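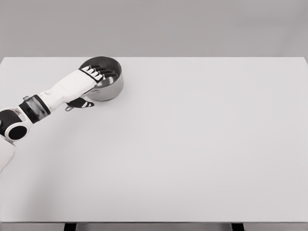 Rim grasp on the saucepan, sim bench, hand on the left-hand arm.

Hi all,

Sorry for the slow reply, I wanted to have a proper play before I said anything daft. I've had a good long go at this now and I've got opinions!

On the Grendham tools list, back in May, you wrote:

> We've been running the Narnico two-jaw gripper on kitchen items for
> a while and it's fine on mugs and boxes, but pans and bowls are a
> pain. It pinches the rim in one spot and then the whole thing swings
> like a pub sign. Has anyone tried the same jobs with a five-fingered
> hand? I'm put off by the price and by the number of joints, and my
> boss thinks it's showing off. Would it be worth doing it in
> simulation first, or does sim flatter the hand so much that you
> learn nothing?

Short answer: yes, do it in simulation first, and yes, it flatters the hand a bit, but you still learn loads.

I kept the setup as dull as I could. Bare white table, grey wall, one object at a time, same arm throughout. I swapped the gripper model on the end and left everything else alone, including the controller (the Lamptey one, stock gains, because I'm lazy and because I didn't want to end up comparing my tuning skills). I ran 200 attempts per gripper, split between a saucepan and a wide metal bowl, with the start position nudged about each time.

The saucepan is where the hand earns its keep. Four fingers go over the rim and down inside, the thumb comes up against the outside wall, and you've got the metal sandwiched along a decent length of rim. With the two-jaw you get one little contact patch and your pub sign, exactly as you said. I did try turning the jaw force up, which helped with the swinging and then made the pan ping out sideways whenever the approach was slightly off. Very funny the first time, less so by the evening.

One thing to watch: the hand wants to come in with the wrist fairly high, and if your object sits near the back of the table the arm is stretched out quite a way by then. I had to move the base forward a touch before the planner stopped sulking. Worth checking your reach before you blame the fingers, which is what I did for most of an afternoon. 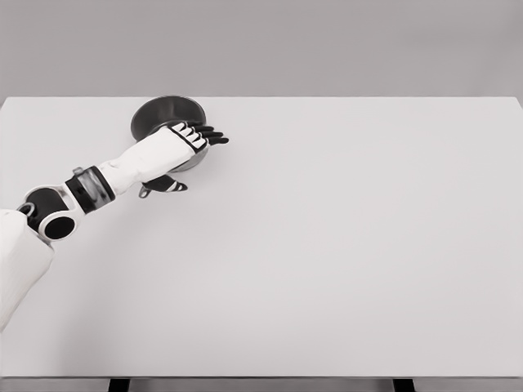

The bowl was a different story and I'm less sure what to tell you. It's wide, and the angle you need for the thumb to get in low near the base is not the angle you'd pick for the fingers. If the fingers land first, they drape over the rim and nudge the whole bowl along, and then the thumb is chasing it. If the thumb lands first it can jam against the tabletop, and the contact solver gets very excited. I ended up with a two-stage close: fingers down gently to steady it, small pause, then thumb. That got rid of most of the shoving. I'm sure somebody on here has a cleverer way and I'd love to hear it.

The two-jaw did better on the bowl than I'd expected, by the way. It still tips it, but it's quick, and if all you want is to drag the thing 8 cm to the left then frankly I'd use the cheap gripper and go home.

As for how much the sim is fibbing: friction is the big one. My default was far too grippy, so I dropped it until the two-jaw failed about as often as yours sounds like it does, and used the same value for the hand. Not very scientific, but it stopped everything looking wonderful. Also turn your timestep down. At the default, the fingertips sank into the pan wall by a visible amount and then fired it off again. I went to 2 ms and it calmed down, at the cost of everything running like treacle on my old desktop.

Cameras: I only used a fixed one looking down the table, and the back of the hand covers a good bit of the bowl just when you want to see the thumb. I'd add a second view low on the thumb side. The Mukcombe people on this list swear by one in the wrist, but I haven't tried it with fingers in the way.

If you want the scene files, shout and I'll tidy them up. They're full of rude comments at the moment. I'd also be glad of your real jaw force figures if you're allowed to share them, as mine are a guess off a data sheet.

Next up is a pan with a lid on, which I'm already regretting.

Cheers

> Also, does anyone want a box of spare jaw pads? Wrong size for ours.

PS. Yes please to the jaw pads, if they haven't gone! I'll happily pay the postage.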